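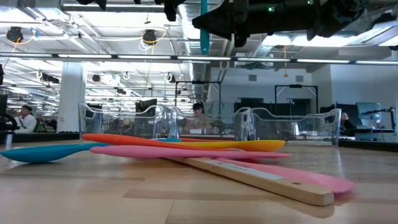 **Can a robot put the kitchen things away by itself yet?**

Some of them, some of the time, on a table you've set up for it and with a person near enough to reach the stop button. A full drawer, in an ordinary kitchen, with the family walking through, is still beyond the kit this guide covers.

I put that first as it's what everyone asks me when they open the Civura manual, and they usually ask it before they've plugged anything in. The rest of this section is about getting your arm ready for its first household chore, the put-away. You'll find the bolting down and wiring in section 3. If you haven't done those yet, go back and do them, I'll wait!

## 4. Your first chore: the put-away

The put-away is simple to say. There's a heap of kitchen utensils on the table, there's a tub, and the arm moves the things from the heap to the tub. A four-year-old can do it (a four-year-old can also undo it, but that's section 9). I like it as a first chore because it's forgiving: nothing breaks if it's dropped, nothing spills, and you can tell from across the room whether it's going well.

It's also harder than it sounds. Utensils are long and thin and they lie across each other, so when the arm gets hold of one handle it's often shifting the others as well. A spatula gripped at the wrong end swings about like a weathervane. And a floppy silicone head will fold against the rim of the tub just when you thought you were home.

### 4.1 What you need

- the Hokura arm, bolted down, with its two-fingered gripper fitted
- at least one overhead camera and the wrist camera, both showing a picture in Civura
- a handful of plastic, silicone or wooden utensils, different colours if you have them
- one tub or bin with sides low enough for the gripper to clear
- a clear plastic cup for section 4.4
- somebody to sit with you the first time

That last one is not on the official parts list but I'd like it to be. Edith Villca sat with me for my first afternoon of this, and the number of times she said "it's going for the table" before I'd noticed was humbling.

**Caution:** No knives, no peelers, no graters, nothing with a point. A gripper that loses its hold can fling a light object further than you'd think, and I'd much rather you were hit by a spatula.

### 4.2 Laying out the table

1. Clear anything off the table that isn't part of the chore. Mugs especially. I know it's only there for a minute.
2. Put the tub down within the arm's reach and open the **Reach** page in Civura. Your tub should be entirely inside the green area. If one corner is in the amber, move the tub and forget about the setting.
3. Drop the utensils in a heap. Do drop them! If you lay them out neatly in a row you'll teach yourself that the arm is cleverer than it is, and the first proper heap will be a disappointment.
4. Check the heap from the overhead camera. Strong glare from ceiling lights on a shiny table can hide a pale handle. Tilt a lamp, pull a blind, or throw a matt cloth over the surface and peg it down.
5. Press **Learn table**. It takes a moment and the arm doesn't move, so don't sit there thinking it's broken (I did).
6. Keep your hands out of the reach area from here on, unless the status bar says **Paused**.

> **Note:** If your table has a strong grain or a pattern, run **Learn table** again whenever the daylight changes much. Mine sits near a window and I do it in the morning and again after lunch.

### 4.3 Running it

1. Choose **Chores > Put-away** and set the speed to Slow. There's a Medium and a Fast. You're not ready, and in my opinion neither is Fast.
2. Set **Goes** to 20. One go is one attempt at one object, whether it works or not.
3. Put your hand by the stop button and press **Start**.
4. For the first few goes just watch. The arm will come down, hesitate, close, and lift. The hesitating is normal and you'll stop finding it sinister.
5. If it lifts two things together, leave it be. It should notice the weight and set them both down again. If it carries on to the tub with both, press **Pause** and then **Mark as double**, and it'll take that into account next time.
6. If it drops something outside the reach area, press **Pause**, wait for the status bar to change, and put the thing back on the heap yourself.
7. When the goes run out, press **Save run** even if it was dreadful. The dreadful ones are the useful ones.

**Caution:** Pause holds the arm where it is. It doesn't let go of what it's holding. Don't pull an object out of closed fingers, press **Open gripper** instead and have your other hand underneath.

So how well should you expect it to do? I kept a log through April, helped by Milagros Henao, who writes a great deal more neatly than me. We did 1,615 goes between us on the Slow setting, and 462 of those needed one of us to step in, to pick something off the floor or free a handle that had wedged itself under another. Make of that what you like. If you're tidying a playroom overnight with nobody watching, I'd call it a no. If you're sitting beside it marking homework it's rather good company.

Most of our trouble came from the bottom of the heap. The last object or so, lying flat and alone, is oddly awkward: there's no gap for the fingers to get under, so they scrape along the table and close on nothing. If yours does that, go to **Gripper > Approach** and drop the finger height by a single step. Try it, then do another step if you need it. Don't go straight to the lowest setting or you'll have grooves in your table like mine.

### 4.4 See-through things

Once the put-away is going nicely, swap the heap for one clear plastic cup. I'd allow yourself a whole evening for this and I'd have something to eat beforehand.

Cameras don't get on with clear plastic. They see the table through it, and whatever's behind it, a bit bent, and they see bits of reflected light that move as the camera moves. What they don't see much of is cup. You and I manage because we know what a cup is and we're happy to guess the rest from a bright line along the rim. The arm is guessing as well, with a lot less crockery in its past.

1. Take everything else off the reach area.
2. Stand the cup upright, well away from the edge of the table.
3. In **Chores > Put-away**, tick **Clear objects**. Slow speed is now forced on and the other two go grey.
4. Switch the main view to the wrist camera. From overhead you won't be able to judge whether the fingers are either side of the cup or on top of it.
5. Press **Start** and let the fingers come down.
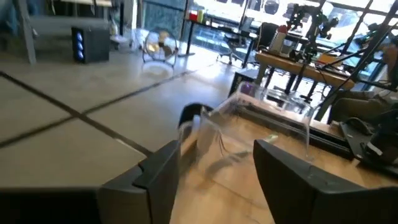

6. Let it stop by itself before it closes. With **Clear objects** ticked it always asks you, and you get a **Close** button and a **Back off** button. Press **Back off** if you're in any doubt, it costs you a few seconds.
7. Watch the grip number as the fingers close. Thin plastic gives way quite suddenly, so set the limit low to begin with and bring it up a little at a time until the cup stays put when it's lifted.
8. Leave the cup empty. Please. Water comes in section 7, with a tray.

> **Note:** If the arm keeps going for the wrong spot, stick a small paper label or a strip of masking tape on the cup. It feels like cheating, and I suppose it is, but it gives the camera something solid to hang on to. Take it off again once the grip's sorted and see whether it still copes.

> **Note:** Busy backgrounds make all this worse. Chairs, cables, a bright window, anything the wrist camera can pick up past the end of the table may turn up in the cup as well. A plain board propped along the far side helped us a good deal. I'm told the Thaweesak edge screens do the same job and fold flat, but I've only tried cardboard.

### 4.5 If it goes wrong

**The arm won't start and the status bar says "Table changed".** Something's been moved since you last pressed **Learn table**. In our house it was the cat. Clear the area and run it again.

**It puts things on the rim of the tub and they fall off.** The tub has probably been nudged. Go back to 4.2, step 2. If the tub has clear sides, also tick **Clear objects**, as it may be mistaking the front wall for open air.

**It picks up, shakes, and puts down again, over and over.** It thinks it's holding two things. Check that nothing's stuck to the object (old dough, in one case I won't go into), then zero the scale under **Gripper > Weight**.

**It's fine all morning and hopeless by teatime.** Light, nearly always. Draw the curtains and put a lamp on.

**It's hopeless all the time.** Check the wrist camera hasn't slipped in its bracket. Mine had turned a tiny amount, you could hardly tell by looking, and every grasp landed to the left. I spent a week blaming the software and wrote a fairly rude message to the help desk in Droltham, who were very decent about it.

### 4.6 Before you leave it for the night

1. Press **Park** and wait for the arm to fold itself away.
2. Check the fingers are empty.
3. Save your last run if you haven't already.
4. Switch off at the box first and the wall second.
5. Put the utensils back in the drawer. By hand, for the time being.

Section 5 moves on to folding flannels, and you'll want a bigger table for that one.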